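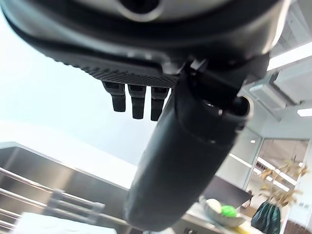 How much does a white ceiling help the light in a small workroom?

Enough to read by at the back bench with one lamp off, provided the upper wall is painted white as well.

2. Background

The workroom on Fustgate has a white ceiling and white upper wall. Complaints were of two kinds: glare near the window, and dim corners at the back. The Engebretsen report treated these as separate faults. We treated them as one problem, as both depend on how light leaves the ceiling.

3. Method

Readings were taken at bench height with a Funano handheld meter, at 9 a.m. and again at 3 p.m., through most of August. Each point was marked with tape. The meter was held level and read after it settled. Randi Viklund took the morning set and I took the afternoon set - we swapped once to check for reading habits and found no difference worth reporting.

4. Results

Morning light at the window bench reached 2,000 lux with the blind up and 1,000 lux with it half down. The back bench gave 105 lux with both lamps off. Hanging a dark cloth over the upper wall next to it brought the reading down to 53 lux. The ceiling was left uncovered in all tests.

5. Discussion

The cloth test shows that the wall matters more than we assumed in the proposal. It does not separate wall from ceiling, and the cloth sagged at one end, so the covered area was not exact. Afternoon readings moved too much with cloud to be compared and are listed in the appendix only.

The Gundby blind should stay half down in the morning. Shelving should be kept off the upper wall at the back bench.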